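Re: [clothing-swap] Folding method for the August tables
From: Senan Gallagher
Date: January 25, 2026

On the list, Acheampong wrote:

> I'd like us all to use the file fold this time. Legs together, crotch
> tucked in, thirds, stand it on end. It takes 7 seconds a pair once you
> have the hang of it, and we get 30 pairs in a crate. The Wudura swap
> switched last year and says people find their size faster. Any
> objections before I write it up?

One objection, or maybe a few. I have no quarrel with the file fold for regular jeans. Stiff denim with a flat waistband will stand up on end all day. My trouble is with the numbers. Seven seconds sounds like somebody's best time on a pair they'd already folded twice. And did Wudura ask people whether they found their size faster, or did it just look neater?

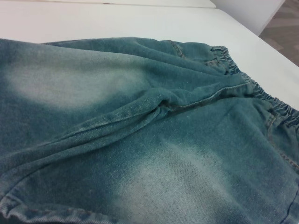

Pull-on pants are what I'd worry about, and we had plenty at Trurnbridge last time. The instructions all start with "line up the waistband," and I'd like to see that done with elastic. Take the teal pair with the faded patches: the waist is puckered the whole way along, so there's no straight edge to match to anything, and the cloth bunches up at the middle where the seam comes down. Fold that in thirds and you get a lump at one end. I've tried it on similar ones at home and they flopped over as soon as I took the next pair out.

What I'd do instead is lay them flat, smooth the seat from the seam outward, fold one leg over the other, then roll from the hems up. The gathered part ends up on the outside and you can give it a tug to see how much stretch is left. That's what I'd want to know if I were buying. The size tag is no help on elastic anyway.

If the plan is still to put out 400 items, could we at least try both ways on one crate first? I'd sooner find out in somebody's kitchen than with 200 people waiting at the door.

Also, are we still using the Trovolov crates? The short ones won't hold a file fold upright, whatever the pants are made of.

Senan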